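Ister test kitchen, workbook 8
September, morning session, 10:40

Refrigerator storage, shelf placement and covering. The unit was emptied, the glass shelf washed with warm water and a little detergent, and the liner wiped down before restocking. Display on the controller read 4 degrees at the start. Door shelves to be kept clear until the Falter trays are returned.

Plated items are to go on the glass shelf, set back from the front edge, one item to a plate. Block weight is to be entered on the Tamihana sheet before the plate goes in.
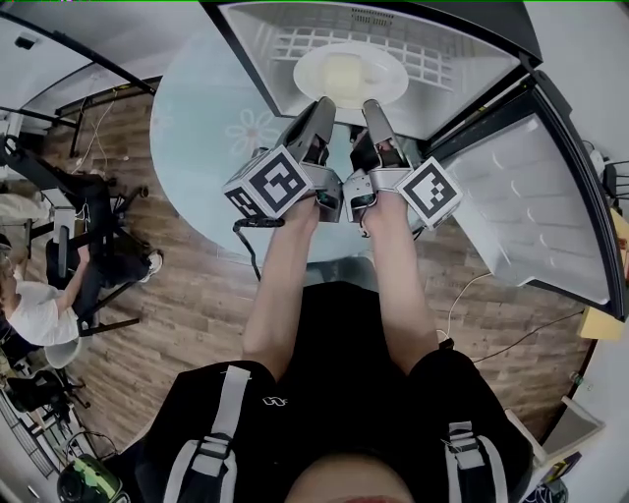 Maeve Ní Mhurchú asked that plates be covered as soon as they are shelved, as pale foods pick up odours quickly and the colour at the corners darkens within a day. She would also prefer the round plates over the square ones, which catch on the liner. Both points adopted.

Door-open time for restocking is limited to 40 seconds. Log again after 25 minutes with the door shut. Somow covers are nearly out; reorder under line 2,286.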